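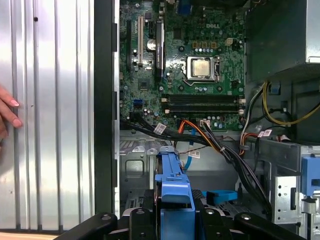
## 4. Comparing the two grippers on memory and connector tasks

When we first planned this comparison we thought most of the trouble would come from the arm, and so we spent a good part of October tuning the controller before either gripper had touched a single part. Looking back, we could have started sooner. The arm behaved well from the first day, and nearly everything worth reporting in this section has to do with the last few inches, where the fingers meet the part and the wrist camera has to see past them.

We compared two parallel grippers, the Satby and the Rorkulell, on the same arm, with the same controller settings and the same wrist camera. The Satby has slim fingers that come close to the body of the gripper, and the Rorkulell is the larger and stiffer of the two. We gave each one the same kinds of work: seating a memory module in its slot, pulling it out again, and pushing a small data plug onto its port. These are jobs that a person does almost without looking, feeling for the slot with a fingertip and giving a firm push at the end, and we have come away from this study with a good deal of respect for that fingertip!

Each gripper was given 40 practice runs, which we did not score, and then the scored trials began. Over the whole study we logged 2,133 of them, split across the two grippers and the three tasks. A trial was called a success only if the part was fully seated (or fully out, for the removal task) and nothing else on the board had been touched with more force than our limit allowed. This last rule turned out to matter a great deal in desktop cases, where cables tend to cross the very space that a wide gripper wants to pass through on its way down. We left the cables as they lay and did not tie them back, as tying them back would have made the job easier than it is in an ordinary repair shop.

### 4.1 Finger gap and camera view

The plainest difference between the two grippers was how much of the work the camera could still see once the fingers were near the part. Work close to the fingers needs a clear view of both the tip and the target, and a small change in wrist tilt can be enough to hide one behind the other. We therefore let the controller choose its tilt from 8 fixed settings and kept the one that gave the best view before each approach. 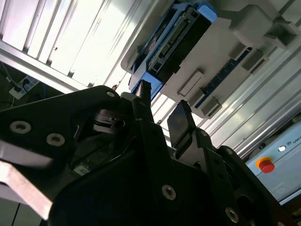 **Figure 3.** Wrist camera view with the gripper fingers open, near a module held in a light grey 3D-printed fixture.

With the Satby, the controller found a usable view in most approaches and rarely had to back off and try again. The Rorkulell needed more second tries, and these cost time, although its firmer grip paid us back on the removal task, where a stuck module would sometimes slide in the slimmer fingers. We had hoped for one clear winner and did not get one. For seating parts in tight places we would reach for the Satby, and for pulling them out we would still choose the Rorkulell.

### 4.2 Changes to the controller

Halfway through the study we moved both grippers to the Sowah controller, which lets the user set a softer push near the end of a motion. We repeated 70 seating trials on each gripper after the change, using the boards we had already tested at the Tatmont lab. Both grippers did better with the softer push, and the Rorkulell gained the most, probably because its stiff fingers had been passing every small error straight into the slot. We have kept the earlier trials in the results all the same, and Section 5 reports the two sets side by side.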